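Where the Towels Go: Linen Loss and Laundry Costs at a Small Hotel
Final project report, Hospitality Operations II

Summary

Our group looked at linen at Muvero, a small independent hotel near campus. Sheets, duvet covers, pillowcases, towels. The owner thought she was losing too much and paying too much for washing. We counted everything in November, went through the laundry invoices, talked to the housekeeping staff, and tried one change on one floor. Short version: the hotel should hold 1,759 pieces according to its own purchase book. A lot less than that is in usable condition. Most of the gap is not theft. It is stains, tears, bad sorting, and stuff sent out that never got checked back in.

Background

Most hotels work with something called par stock. One par is enough linen to dress every bed and bathroom once. Textbook answer for a place that sends laundry out is three par or more: one set in the room, one at the laundry, one on the shelf. Bigger hotels go higher. Small ones often go lower because linen is expensive and shelves are short.

Muvero has never set a par. They buy when somebody says they are running low. So purchases come in bursts, usually right before a busy weekend, usually at whatever price the supplier has that week. The supplier is Lazarević, a wholesaler, and the owner has been with them a long time and does not want to switch. We took that as given.

Laundry goes to Sument, an outside commercial laundry. They pick up in the morning and return the next day. Sument bills by the piece for sheets and duvet covers, and by weight for towels and small items. This turned out to matter a lot, see Findings.

What we wanted to find out

How much linen does the hotel have, compared to what it paid for?
Where does the missing part go?
Is the laundry bill right?
Is there a cheap change that helps?

Method

Full count. We did it in one day starting at 9 a.m., after the Sument pickup, so we had to add the pickup slip to our own numbers. Rooms, carts, shelf, the basement. Each piece went into one of three piles: good, repairable, discard. Two people had to agree before something went into discard. This slowed us down alot but we would do it again.

Invoices. The owner gave us a folder with the laundry invoices and a shoebox with the delivery slips. We matched them one by one. Some slips were missing so the matching is only as good as the shoebox.

Interviews. We spoke with the housekeepers and the front desk. No recording, just notes. We agreed not to use housekeepers names.

Trial. On the second floor we changed how used linen is sorted. The third floor stayed the same for comparison.
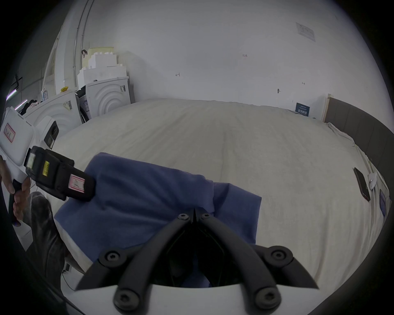 Folded blue cloth on a bed with white bedding, a hand-held gripper above it

Findings

1. The count

Paper stock was 1,759 pieces. In the good pile we had 646 pieces of bed linen and 458 towels. That makes 1,104 pieces we would be happy to put in a guest room. The other 655 are either repairable, discard, or not there. We first wanted to split that remainder exactly but some old pieces were never entered in the purchase book, so a clean split would be fake precision. Our professor agreed.

What we can say is that the discard pile was the biggest surprise. Housekeepers had been putting bad pieces on the bottom shelf in the basement for a long time, "until someone decides." Nobody had the job of deciding. Some had been washed again, by mistake, and paid for again.

2. Stains

Makeup and self tanner are the main problem on towels and pillowcases. Next is wine. Hair dye is rare but it ends a towel completely. The housekeepers know all this and have their own methods, mostly dish soap and cold water right away. Works fine when there is time. On a full checkout day there is no time, the stained piece goes in the bag with everything else, sits overnight, and by then the stain is set.

Sument runs a normal hot wash unless a bag is marked for treatment. The hotel never marked a bag. The marked bags cost the same. The owner did not know this was possible, it is on the back of the contract.

3. Using linen as rags

Everybody does it, every hotel we read about in the literature has the same problem. A guest towel is right there and the cleaning cloth is down the hall. One housekeeper told us she goes through her cloths by the middle of the shift and then uses "the ugly towel." The ugly towel then goes to the laundry as a guest towel and comes back uglier.

Fix is boring: more cleaning cloths on the cart, in a different color from anything a guest uses.

4. The laundry bill

Because towels are billed by weight, wet towels cost more than dry ones. Bath mats and pool towels go straight into the bag soaking. We weighed a bag of wet towels and let the same towels hang before weighing them again, and the difference was big enough that the owner asked us to repeat it. Same result. Hanging them on the rail in the service hallway before bagging costs nothing except that the hallway looks messy, and the front desk does not like that.

Return counts were also off. Sument writes a number on the return slip and the hotel signs without counting. When we counted, the slip was right on most days and wrong on a few, always in the same direction. We do not think it is on purpose. Pieces from different customers get mixed, and we found pillowcases on the shelf with another hotel's tag, so it goes both ways.

5. Guests

Front desk was sure guests steal. Maybe a few do. We compared room checks with checkout and found very little missing. When something was gone it was nearly always a hand towel, and twice the housekeeper found it later behind the bathroom door.

The trial

Second floor only. Three bags on the cart in place of one: normal, stained, torn. Stained bag gets a tag for Sument. Torn bag goes to the basement and not to the laundry. We also added extra cleaning cloths.

First days were bad. Bags too big for the cart, one fell off in the elevator. We switched to smaller ones and hung the torn bag on the handle. After that it went ok. Housekeepers said sorting added a bit of time per room at first and then they stopped noticing. Fewer stained pieces came back still stained compared with the third floor. The torn bag filled slowly, which is good.

Problem with the trial: the second floor has the newer linen. We found this out after. So part of the difference is maybe just newer fabric. Should have checked before picking floors.

Software

We looked at Kikura, an inventory app, because the owner had seen an ad for it. It does what it says. It also wants a tag sewn into each piece, and somebody to scan them in and out. For this size of hotel we think a paper sheet on a clipboard is enough. If they expand into the building next door, look again.

Recomendations

Set a par and write it down. Three for sheets and pillowcases, four for towels since those wear out fastest.

Clear the bottom shelf in the basement. One person decides, once a month, and signs the sheet. Cut the worst towels into rags and dye them or mark them so they cannot go back.

Use the treatment bags. Already in the contract.

Hang wet towels before bagging. Ask the front desk for a curtain across the service hallway if looks are the problem.

Count returns from Sument on two random days each week. Not every day, there is no staff for it.

Buy on a schedule from Lazarević, smaller orders, and ask about a standing price.

Roll the three bag system out to the third floor and compare again after a few months.

Limits

One hotel, one count, one month. November is quiet there, so summer numbers would look different, more pool towels for sure. Missing slips. The floor problem described above. Also the staff knew we were watching, and people are more careful when students with clipboards are standing in the hallway.

Who did what

Kalliopi Papadopoulos: count, invoice matching, findings 1 and 4, put the report together.
Despina Popescu: interviews, trial on the second floor, findings 2, 3 and 5, the Kikura part.
Recommendations we wrote together.

Thanks to the owner and to all of the housekeeping team, who answered the same questions more than once while trying to finish rooms before check in. Count sheets and the matched invoice table are in the course folder, appendix A and B. Appendix C (weights) still has to be typed up.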